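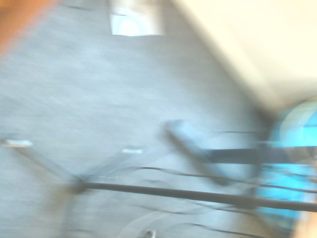

Gray carpet, cream wall and something blue behind the dark bars, at Ferncombe.

Dénes Erdős has been clearing the back office at Ferncombe for most of the summer and would like it known that he did not choose the carpet.

"Siltex laid it," he says. "Gray. They had a book of 176 colors, and somebody sat down with the book and came back with gray."

He has opinions about floors. A floor, he says, is where an office keeps what it can't decide on. His method is to start at the wall and work inward, picking up whatever he meets. Paper goes in one pile. Anything with legs goes in the hall.

"People want a system. I bend over. That's the system."

The quote from Undness, the clearance firm, was 800 dollars, parking extra. Erdős read it twice and bought himself a pair of knee pads.

Does he ever throw out the wrong thing? He thinks about this for a while.

"There was a lamp in November," he says. "Sepúlveda Street still brings it up."

The room is due back in use on Mon 3 August. He puts the remaining work at around 20 hours, not including lunch, and he does not rush lunch.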